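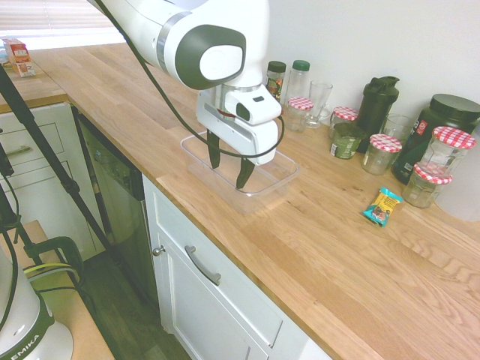
The arm at work over the kitchen counter at Tridach's open day.

Tridach opens its doors, and I got to watch a robot in the kitchen

I've walked past the Tridach building in Sikirthorpe more times than I can remember and never once been inside, so when they put up a sign for an open day I was in line before my coffee was finished. So were plenty of other people! The front desk told me 159 visitors had signed in by lunchtime, and that was before the school groups showed up.

Most of the crowd (me included) headed straight for the kitchen. Tridach has been working there since June on a project called Norketti, which is all about getting a robot arm to handle the ordinary stuff people keep on their counters. Jars, bottles, a drinking glass, a snack bar – it looked a lot like my own kitchen, only with fewer crumbs. I love those red-and-white checkered lids, by the way. My grandmother had the same kind on her jam.

I stayed for two rounds of the demonstration. The arm comes down from above, and the part I kept watching was the two dark fingers reaching down inside a clear plastic container. One of the engineers said see-through things are hard for it, and that the team has logged 311 practice runs with clear containers alone. They want to reach 2,000 before they move on to the drawers. A little boy next to me asked if it could make pancakes. Not yet, she told him, and he looked pretty let down.

The software side goes by the name Raju, and there was a talk on it upstairs, but the room filled up fast and I only caught the tail end from the hallway. I did pick up the handout, and I'm still working my way through page 2.

Tridach hasn't set a date for the next open day. There's a sign-up sheet at the front desk if you want to hear about it.

Posted 4/3/23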